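1/ Spent part of this morning reading reviews of spoon rests. There are 1013 reviews of one spoon rest. It's a dish. It holds a spoon.

2/ The background: I bought a white table. Everyone told me not to buy a white table. My sister-in-law Yamila Quiroga told me twice, the second time by mail. The Flener website called the color "forgiving," and I'd like to know what it has ever forgiven.

3/ I drink hot things and I stir them. Then the stirrer comes out and needs somewhere to go, and for most of my life that place was the table. On my old brown table this was a private matter.

4/ The nice spoon rest, the Skotola one, is $72. I've owned cars with cheaper parts.

5/ So I went into the bin of old wooden blocks, and it's been blocks ever since. You stand one next to the mug and lay the stirrer across the top. The pink handle hangs out over one side and the business end points back toward the mug, so any drip has at least a chance of landing somewhere sensible.

6/ Evidence for and against:

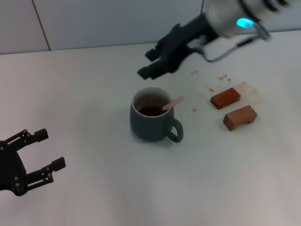
mug in use, stirrer in, blocks off duty, brown drops on the table

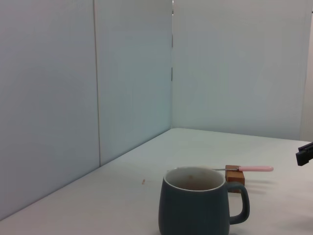

block on duty

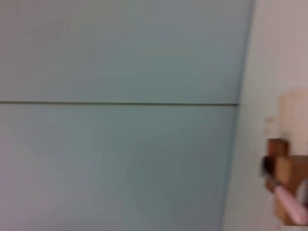 the blue-green panel with the dark seam, very blurry

7/ Yes, I see the drops. Yes, there's also the tan stain by the blocks. Please don't send me baking soda advice, I have had all the baking soda advice.

8/ On block selection, for the few of you still reading: the plain rectangle is the one you want. The little bridge-shaped one looks like it was born for this and it's a terrible host. Handle rolls right off the top. I tried the notch too, upside down, and that was a whole afternoon.

9/ Ngân Thân asks if I've considered leaving the stirrer in the mug. I have. That's how you get poked in the cheek.

10/ She also asks about washing the block. You wipe it. If it gets really brown you retire it and go back to the bin. I have about 84 blocks, so I'm set through December at least.

11/ Yamila has now seen this thread and is offering me a tablecloth. It's white.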